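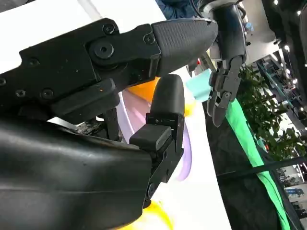
Fornport, le petit club qui ne lâche rien

Novembre, neuf heures du matin, vestiaire à moitié chauffé. Les sacs par terre, les battes contre le mur. À Fornport on joue au cricket depuis 23 ans et la question revient à chaque tirage : de quel côté du tableau ? Cette fois, le mauvais. Dillavlow d'entrée, à l'extérieur, sur un guichet que tout le monde dit lent. Très lent même.

Le club compte 70 licenciés, trois équipes, un seul terrain. Celui d'à côté est au football, inutile d'y penser. On s'entraîne donc le soir, en décalé, les lanceurs d'abord, les batteurs après, et tant pis pour ceux qui travaillent tard. Ca râle un peu. Ça vient quand même.

L'an dernier, demi-finale perdue contre Yule. 158 courses à aller chercher, une belle entame, puis quatre guichets tombés en trois séries. Dans le bus, silence complet. Le capitaine en parle encore, sans qu'on lui demande : « On a joué le tableau d'affichage, pas la balle. »

Depuis, du changement. Un ouvreur gaucher arrivé de Sostetti, patient, presque trop. Deux lanceurs rapides sortis des juniors. Et un gardien de guichet qui parle sans arrêt, du premier au dernier lancer, ce qui fatigue l'adversaire et parfois ses propres coéquipiers.
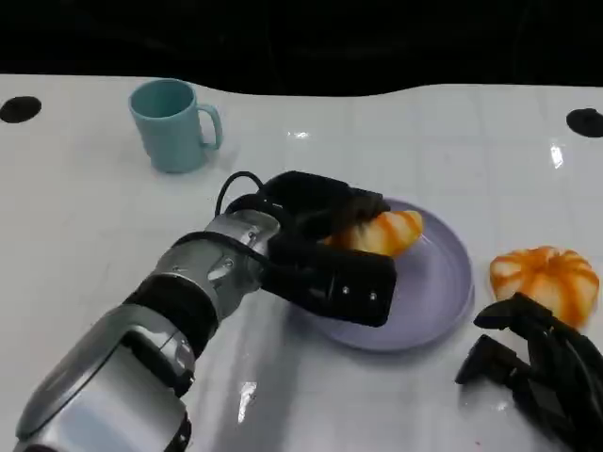
Dillavlow, l'adversaire que personne ne voulait

Tenants du titre. Invaincus chez eux la saison passée. Leur duo de lanceurs lents étouffe les milieux de série, on ne marque plus, on s'énerve, on sort. La recette est connue et elle marche toujours.

Côté tribunes, 1137 spectateurs à la dernière finale, chiffre énorme pour le cricket d'ici. Le club hôte prévoit des gradins en plus, si la mairie signe à temps. Fornport viendra avec deux cars.

Reste le tirage au sort. Batter en premier, c'est la consigne, sauf s'il a plu la veille. Le staff hésite encore sur le onzième homme, un lanceur de plus ou un batteur solide pour la fin. Réponse au petit matin, devant le terrain, une fois la bâche retirée. Début du match à onze heure.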